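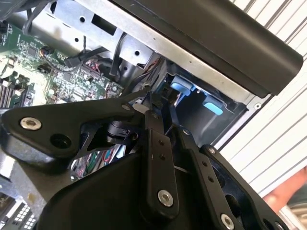
About us

Jindora takes in used office computers, wipes or removes the drives, tests what is left and sends it out again as complete machines, spare parts or sorted scrap. We have been doing it since a company in our own building moved out and left 37 desktops in the corridor. Today we are 27 people in one long workshop, with a goods door at one end and a kitchen at the other.

Most of our customers are councils, colleges and medium-sized offices that replace their machines all at once. A usual delivery is some 600 desktops on pallets, often from several makers and several years, and rarely with the paperwork in the right order. Our job is to account for every drive, give the customer a record of it and get as much as possible back into use.

What we do

Intake. Every machine is logged by serial number when it comes off the pallet. Anything with damage to the power supply or a swollen battery goes to a separate bay.

Drives. All drives come out before anything else is done to the machine. They are wiped or shredded according to the contract. No machine goes past this point with a drive still in it.

Testing and parts. Boards, memory, processors, power supplies and fans are tested. Good parts are either left where they are or pulled and put on the shelf. We keep the blue plastic drive carriers, which used to be thrown away and are now among the things we are asked for most.

Rebuild. Machines are cleaned, given a new drive and enough memory, and checked over by a second person before they are packed.

How the work has changed

Until February of last year everything in the drives section was done by hand. A technician opened the case, found the bay, squeezed the tabs, drew out the carrier, unclipped the drive and put it in a tray. One case is easy. A full shift of them is hard on the thumbs and wrists, and sheet metal edges cut people. When we looked through the accident book, most of the entries came from that section, and nearly all of those were small cuts to the fingers. People also asked to be moved off it more than off any other job.

We now have two robot cells in the drives section, built with an integrator called Dekport. The case is laid on its side on the bench with the panel off, and the arm takes hold of the drive in its carrier and lifts it clear. The arms also do some of the part handling, moving small components between the case and a holder tray.

A technician stays at each cell. They prepare the case, move cables out of the way, steady anything that needs steadying and deal with the ones the arm can't manage. Cases with bent bays, missing screws or home-made repairs still go to the hand bench, and we expect that will always be so.

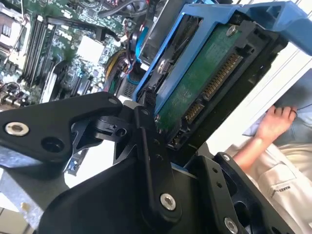
What it means for the people here

We told everyone before the cells were ordered that no one would lose their job over them, and we put it in writing. That promise still stands. The drives section had six people on it and now has four. The other two moved to testing, at their own request, and were trained for it in working hours.

Pay was the harder part. The old drives section was paid partly by the piece, and a good pair of hands could earn well above the basic rate. Piece rates make no sense when a machine sets the pace, so we ended them and raised the basic rate for the whole section. Two people were slightly worse off at first. We made up the difference for them, and we should have worked that out before the change and not after it.

The work itself is different too. There is less lifting and twisting, and more watching. Some people like that and some find it dull. After a few months of complaints we changed the rota so that no one spends more than two hours at a cell before swapping to the hand bench or intake. Technicians can stop the arm at any time, and do so without having to explain it to a supervisor.

Tihomir Yordanov has been in the drives section for nine years and now trains new starters on the cells. "My hands don't ache when I get home," he says. "But I had to learn to stand back. For the first month I kept wanting to reach in and do it myself." He asked for the hand bench to be kept open so that people would not lose the skill, and each new technician still spends their first 20 working days there before they go near an arm.

Korkor Mahama looks after the cells. She came to us as a packer, took an evening course in machine maintenance and now sets up each new type of case. Every maker puts the bay somewhere else: in some it sits beside the power supply with two carriers side by side, in others it is up behind the front panel or folded under a hinged bracket.

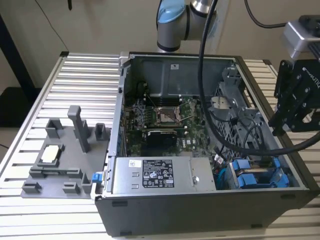 A new layout takes her anything from an hour to most of a day, and she keeps a folder of notes for each one, with the screws, the cable runs and whatever went wrong the first time. The technicians write in it as well. It has become the most used document in the workshop, and we are slowly typing it up.

What we have not automated

We do not use the arms for cleaning, final checks or packing. We tried one for fitting memory last year and went back to doing it by hand. Laptops are still taken apart entirely by people.

Cameras on the cells look at the bench. They are not used to time anyone or to check on breaks, and the recordings are kept only for working out faults. This was agreed with the staff group and is in everyone's contract.

Visiting and working with us

Customers are welcome to come and see their own machines being processed. Please ring a few days ahead, wear flat closed shoes and expect to leave your bag in a locker. School and college groups can come in parties of up to eight.

When we have vacancies they are listed on the jobs page. You do not need experience with computers or robots for intake or packing, and most of our technicians started in one or the other.

Page last updated August 2026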